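Review: Vukanik hand-held gripper, after a month of folding
2020-10-13

Grorosari does laundry and room service for rental houses. We wash at the plant, and the folding gets done in the rooms, on the beds, by whoever is on shift. In September the company handed out Vukanik grippers to 13 of us. You hold the gripper and do your normal folding with it while it records, and the recordings go to the people setting up the Paltier folding arm at the plant. I used mine on every shift for the month, and this is how it held up as a tool and what it did to the job.

The grip is good. The two yellow fingers close evenly and pick up one layer of a sweatshirt without taking the bedspread along, if you come in low at the hem. T-shirts are harder. Thin jersey slides out of the slots, and I had to go back for it a second or third time. Socks are not worth trying.

It is heavier than it looks. By the end of the first week my wrist was sore, and I started switching hands between rooms. After that it was fine. People with small hands had more trouble with the trigger, and the company had no smaller size to give them.

The battery lasted 45 minutes for me. That covers one large room. The charger takes one unit at a time, so we ended up carrying a spare between two people.

Setup is simple. You scan the code on the label, wait for the tone and start. If you forget to scan, the whole recording is thrown out, and you don't find out until the next day. I lost a full morning that way. A warning light would fix it.

What changed at work

Folding with the gripper is slower than folding by hand, at least twice as slow on anything with sleeves. Management took the room quota down for the month, which they needed to do. I recorded 737 garments. On a normal month I fold many more than that and don't think about any of them. With the gripper I had to think about each step, and I learned that I always fold the left sleeve first. So does my whole shift, because we were all trained by the same supervisor.

The Paltier arm went on at the plant at the end of September. It folds towels and flat sheets. Two folders from the plant were moved to inspection at the same pay. Inspection is sitting work and easier on the back, but it is dull, and both have asked to rotate. Clothing is still all ours. We were told there is no plan to cut hours before next year. I would have liked that in writing.

My other complaint is credit. We were paid the regular rate for recording. Gunn, the laundry across town, is reported to pay extra per session. If a worker's way of folding is going into a machine, a bonus is fair.

Sweatshirts were the best items to work with. Laid flat on the spread, with the fingers brought in at the bottom hem, they gave me very few dropped folds.

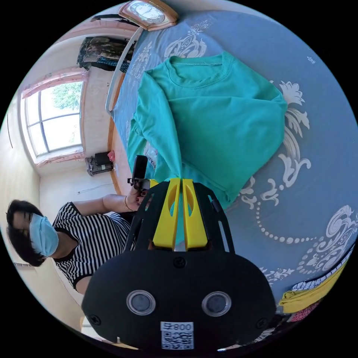
Verdict

Good fingers, poor battery, needs a smaller size and a warning for missed scans. I would use it again on a reduced quota, and I would ask about pay before the first shift.

112 shares | 13 comments

Contact | Copyright 2020 | Back to top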